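Desk inspection, walk-round before any machine gets to tidy

I've been asked so often whether a machine could do the tidying-up round our benches that I rewrote the old desk safety checklist with that in mind. Same items as the Zirnar sheet, but I've added my own comments on whether I'd trust an arm with each job yet. Gleice Medeiros went over it after me and hers are marked GM. Checked 4 March 2023.

1. Cables clear of the front edge: NOT OK
One thick black lead comes over the lip of the desk and carries on down past the keyboard. A person steps round it, or tucks it back without thinking. Moving a cable is still the thing I'd least like to hand over, because it bends wherever it fancies and the far end is usually plugged into something you care about. Clip it under the desk before anything else on this list.
GM: agree, clip first.

2. Power adapter on a flat surface with air round it: OK, with a grumble
It's sitting on the mouse pad. I'd prefer it on bare desk (fabric underneath, you know how I am about that) but nothing is piled on top of it.
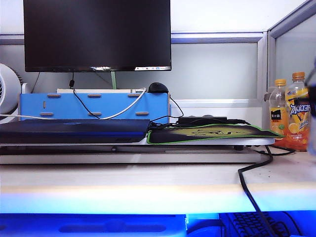

Can a machine clear a desk like this by itself yet?
Parts of it, if somebody stays close by: picking up one solid object and putting it down in a known spot is fair game, but sorting leads and deciding what belongs where still want a person.

3. Drinks away from electrics: NOT OK
My pet hate! Two bottles of orange drink at the right-hand end, caps on at least, so I've let them off with a warning. Bottles are a decent first chore for a gripper, mind you. They're upright and a handy width. The trouble is squeeze. Too gentle and it slips, too firm and a thin plastic one buckles, and if the cap isn't done up you've got tea in the keyboard tray. My rule is closed bottles only, and nothing over 500 ml until the grip has been tested on the Chevalier bench.
GM: could we say no open cups at all? People will try it.
Yes, done, no open cups.

4. Nothing standing on a laptop: NOT OK
I know it's closed, I know it's flat, it makes a lovely little shelf. Please don't. A person lifts a water bottle straight up, whereas an arm coming in slightly low will shove it sideways, and then it's over on the lid and off towards the adapter. 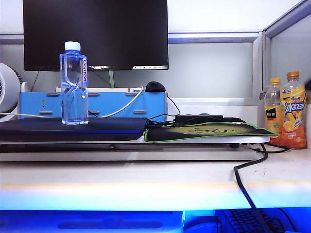 Item 4: Ganten water bottle standing on the closed laptop. Move before start.

5. Loose items on top of the blue box: ADVISORY
The mouse is perched up there at the right end. Fine for a person, but it's on a lead, so anything that picks it up is also pulling a cable about (see item 1, and yes, I do go on).

6. Fan at the left-hand side: ADVISORY
Check the arm's reach before switching on and keep it well short of the fan. I'd still rather see the fan moved to another desk altogether.

7. Stop button within reach of whoever is watching: CHECK EVERY TIME
And somebody does have to be watching. At Gollova we ran 100 practice lifts with empty bottles and I was bored silly by the end, but I had my hand by the button for every one.

Result: not ready. Items 1, 3 and 4 to be put right by hand, then call me back and I'll look again. Wiping down stays with people for now, and so does anything with a plug on it.

Recent checklists
Bench vice and clamp check, Doromden workshop
Can it fold a tea towel? Notes from the Chevalier bench
Extension leads, sheet 377
Stockroom shelves and trolleys
Sweeping up swarf: person or machine?
April walk-round, what to bring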